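Rest day in Gruston or push on to Sindthorpe?

Forum: Touring and long rides

kiros_araya
Posted Tuesday, 8.14 pm
I'm doing the coast-to-hills route with a tent and a bike that creaks. The plan says rest day in Gruston, but on the map Sindthorpe is only one more ridge along and it has a river. Has anyone stopped in either? I need a launderette, a shop and somewhere flat to lie down. I am not fussy about culture.

Cuypers_on_tour
Gruston, no question. The campsite is behind the football ground and the grass is better than the pitch. Launderette on Mill Street, two machines, one of which works. The bakery shuts at noon and they mean it. I stood outside at four minutes past and a woman looked me in the eye while she turned the sign round.

oduor_l
Sindthorpe every time. Gruston is a car park with a church. The river at Sindthorpe is cold enough to make your knees forgive you and the pub does a pie the size of a hat.

Cuypers_on_tour
The pub at Sindthorpe does a pie on Fridays. The rest of the week it does crisps.

oduor_l
They were very good crisps.

kiros_araya
What's the ridge like? The profile says 518 metres at the top, which I could live with after breakfast.

obadia.swai
The top isn't the trouble. You go up, lose nearly all of it at Miklow, then go up again with a view of the bit you've just come down. I've done it fully loaded and had words with a sheep. If your legs are asking for a day off, give it to them before that hill and not after.

Also fill your bottles in Gruston. The tap at Miklow has had a bag over it since February.

oduor_l
The tap is fine, I used it. You take the bag off.

obadia.swai
The bag says DO NOT USE on it.

oduor_l
Ah. Mine must have been on back to front.

kiros_araya
Right, decision made by cowardice. Gruston it was. Tent up, everything I own in the one working machine, and I have eaten a loaf of bread on a bench like a pigeon. Odometer says 2,555 km since I left home, and the creak has moved from the pedals to me. The church is locked but there's a bench on the sunny side and a man came past and told me the entire history of the bypass. I'd call that culture.

Pressing on tomorrow, early, before I can think about it. 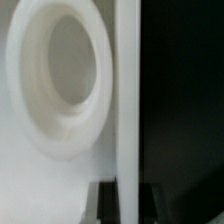

Beltrán: you've missed the best thing in Gruston, then, the old railway line. It starts behind the launderette and goes round the hill instead of over it. Adds an hour and saves your temper. Gravel for the first stretch, then cinders, and one gate you have to lift the bike over.

Cuypers_on_tour
It's two gates now. And the cinders are soup if there's been rain.

kiros_araya
I was behind the launderette for an hour and a half. I thought it was a hedge.

obadia.swai
It is mostly a hedge. Go in by the bins. You come out above Mutiso farm, where they sell eggs from a box, and after that it's downhill to the river.

oduor_l
So you'll be in Sindthorpe after all. Have the crisps.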